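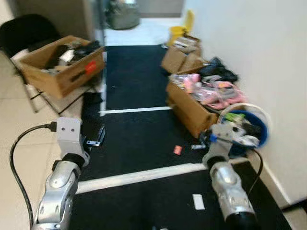 Print | E-mail this page
4 comments

Pre-purchase walk-through, second arm set
Filled in by Jeptoo Mwakyusa, April 12, 2020

Walkway clear -- NO. Small stuff on the mat, boxes and buckets down the right wall. I want it all on shelves before we sign anything!

Cables -- PARTLY. I'd like proper clips and sleeves (Lukumay wants $76 a kit, fine by me).

Mat flat, no curled corners -- OK.

Storage -- NO. A chair isn't a shelf, folks. Put $100 in the budget for bins.

Emergency stop in reach -- NOT SEEN, though the Prallano quote leaves out a second button. Ask Vinh.

Spare grippers -- NOT YET. Fesano quoted $2,753 for the pair and I nearly fell over. Kanini is getting a price from Zakiver too.

Service plan -- OPEN. Can it wait until November? I'd say yes, but Godfrey holds the purse.

Shared 33 times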